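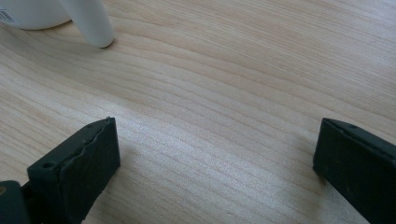

Household tips: free software for the home, and what it's worth

Every few months somebody tells me that a free, open source program will sort out my kitchen. I have tried a fair number of them by now. Most went back where they came from. These are the tips I would give a neighbor, with the doubts left in.

Start with paper
Keep your shopping list on paper for a month before you install anything. If you can't keep a paper list going, an app won't keep it going for you. I skipped this step with Tulto, a pantry tracker, and typed in 60 jars and cans one evening. By September the list said I had rice. I did not have rice.

Check the way out first
Before you put in a single recipe, find the export button. Try it with two recipes and open the file in a plain text editor. If you can read it, fine. If it's a wall of brackets, think hard about how much of your cooking you want living in there. "Open source" on the front page tells you the code is open. Your data can still be a pain to move.

Recipe managers
Anley is the one I still use. It imports from most cooking sites, though it loses the oven temperature often enough that I check every time. I moved 415 recipes into it and would not do that again – I cook maybe a tenth of them. Move over the ones with stains on the card and leave the rest in the box.

The old laptop on the counter
People love to say that an old laptop with Linux on it makes a great kitchen computer. It makes a computer that sits in your kitchen. Flour gets in the keys. If you must, put it on a shelf above elbow height, well away from the stove, and turn the screen lock off or you'll be typing a password with dough on your hands.

Chore charts
Irkstead does rotating chores and sends reminders. We had it for three weeks. The reminders worked and the dishes stayed put. Your household may be better than mine.

Backups
Copy the folder to a USB stick and label it with tape. Then restore it once on a different machine. Plenty of guides stop at the copying, and a backup you've never opened is a guess.

Paying for free
If you keep a program past the first few months, send the project a few dollars or report a bug properly. Sutanto, a meal planner I liked, has had no update in two years and the forum is full of people asking when the next one is coming.

Last updated 2026-06-30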